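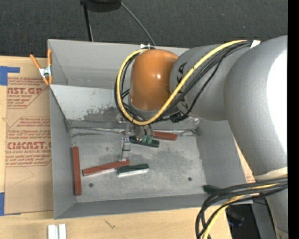

Gripper over the bin, red bars and green blocks, cables still on the outside of the arm.

Bin picking in the Hawthorne shop: what would you do about the cables?

Posted by snomura_shop, 2018-02-05

Hi all, long time reader, and I finally have something worth asking about! Noboru Nomura here, from the shared shop on Hawthorne. Setsuko Ebihara and I have been putting together a bin picking cell in our spare evenings, and we've reached the stage where the arm goes down into the big gray metal bin, takes a block, and sets it aside (most of the time, anyway). The bin is held with a spring clamp and the table is plain wood, so please be kind about the furniture.

My trouble is the cable bundle. The yellow one and the black ones loop under the orange joint and back up the other side, and when the wrist turns far enough the loop drags on whatever is in the corner. We ran 200 picks last week and lost more to the cables nudging a block than to bad grips. Setsuko wants to reroute everything before we go any further. I'd sooner limit the wrist rotation in software and get on with the fun part. Opinions welcome, and long ones too, I'm in no hurry.

trunik_fan wrote:
Lovely to see this moving along, I remember your first post back in July. I'm with Setsuko, I'm afraid. I limited rotation on mine and spent the whole winter wondering why it wouldn't pick along one wall. Get a proper cable sleeve, bring it up over the top of the arm, and leave yourself plenty of slack at the wrist.

oldplusar wrote:
Going to disagree with trunik, in a friendly way. A sleeve makes the bundle stiffer, and a stiff bundle in a deep bin pushes harder than a floppy one. Noboru's software limit costs nothing and he can undo it in a minute. Try it for 40 picks and keep a tally of which corner you lose them in. Also, what are those pale green fingertips? Do they hold up?

snomura_shop wrote:
Thank you both. The fingertips are soft and grippy and I've swapped them 3 times so far, mostly my own fault for closing too hard. I have the tally sheet taped up by the door now.

stistach wrote:
Is that cast acrylic next to the bin, with the paper still on? If it's going to be a guard, please leave the paper on until every last hole is drilled. I speak from sad experience.

setsuko_e wrote:
Setsuko here, I made an account just to defend myself! Yes, cast acrylic, and the paper stays on, I promise. As for the cables, I want to get to 2000 picks without anybody standing there with a hand on the stop button, and I don't see a rotation limit getting us that far. But I've agreed to oldplusar's 40 first. If the corners still come up bad, Noboru is buying the sleeve.

oldplusar wrote:
Sounds fair to me. Post the tally when you have it, even if it makes me look silly.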